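Clellgate Community Help
Surgical Skills and Simulation > Suturing

Thread management and instrument handling during robotic suturing practice

Posted by Stullon_Skills_Desk, 11th June

Our education department is preparing a short handout on suturing for residents beginning practice with robotic instruments. We would appreciate guidance from departments with an established program. The handout is to cover needle handling, control of the thread, and the tying of a basic knot. Four pictures from a single occasion are attached.

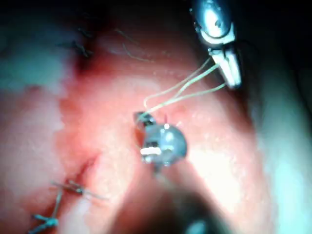
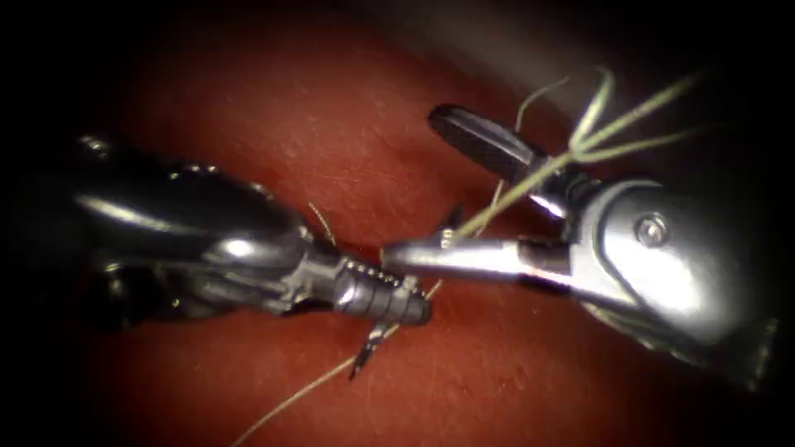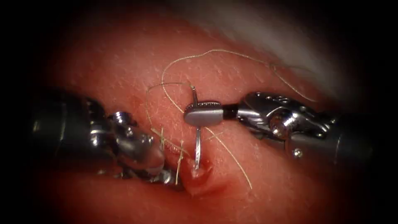 Two instruments and a length of thread, as in the picture below, will be the subject of the opening page.
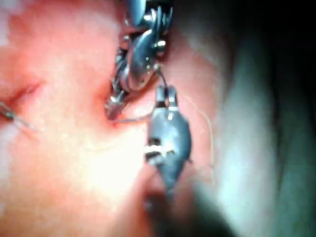
What length of thread should a beginner be given for a single interrupted stitch, and how should the needle be held while it is being placed?

Posted by Tang_Education_Office

The thread should be cut short for a single stitch. Our department issues beginners a length of 4 to 6 inches, including the short tail, and permits a longer piece only for a running closure. A long thread must be pulled through in several passes, and each pass is an opportunity for it to catch on an instrument or fall out of view.

The needle should be grasped slightly behind the midpoint of its curve, toward the end where the thread is attached. It should sit square to the jaws for an ordinary stitch. The tip enters the tissue at a right angle to the surface, and the wrist is then turned so that the needle follows its own curve. Pushing a curved needle in a straight line tears the entry point and may bend the needle.

The following points are taken from our own orientation sheet and may be copied freely.

Both instruments are to be kept in view whenever a needle is held. If one leaves the field of view, the other stops until it has been found.

The needle is to be received by the second instrument before the first one releases it. The tip should not be grasped if this can be avoided, as it dulls quickly.

The thread is to be drawn through slowly and in line with the stitch. Beginners frequently pull upward, which lifts the tissue edge. The instruments of many systems give the operator little or no sense of force, and tension must be judged by eye: the edges should meet without turning pale or puckering.

The thread should be gripped as few times as possible along the portion that will form the knot. Needle driver jaws can fray or flatten fine suture, and a damaged section may break when the knot is tightened.

For the knot itself, we teach a surgeon's knot (two wraps on the first throw) followed by single throws in alternating directions. The loop is formed close to the tip of the instrument, and the short tail should be within easy reach before the first wrap is made. A tail that is too long is a common cause of difficulty, as the resident pulls and pulls without the end coming free of the loop.

Posted by buvar_resident

I agree with the above. In my program the thread was cut even shorter and I found it harder, so I would not go under 4 inches for someone new.

I would also add that it is worth practicing the wraps alone, with no needle and no tissue, before attempting a whole stitch. Also practice with the non-dominant hand. I did not do this and regretted it.

Posted by Clellgate_Simulation_Program

The preceding answers are consistent with our practice, with one difference. We do not give beginners a single standard length. The first exercise uses a short piece for one stitch, and the second uses a longer piece for a continuous line of stitches, so that the resident must learn to keep slack thread out of the working area. The slack is laid to one side, away from the next entry point, and the second instrument holds light tension on the line already placed.

With regard to the handout, we recommend that the page on needle position be placed ahead of the page on knots. A poorly angled needle accounts for much of the time lost in early sessions. Residents should be instructed to correct the angle before approaching the tissue. This can be done by holding the thread a short distance from the needle with one instrument, allowing the needle to turn, and taking it again with the other.

Our program also requires a needle count at the start and at the end of every practice session, including sessions on synthetic or animal tissue. Any needle not accounted for is reported to the session supervisor before the station is cleared. Used needles are placed in the sharps container and are not left in the practice material for the next group.

Residents are booked for no more than 72 minutes at a station, with a pause of 2 minutes between exercises.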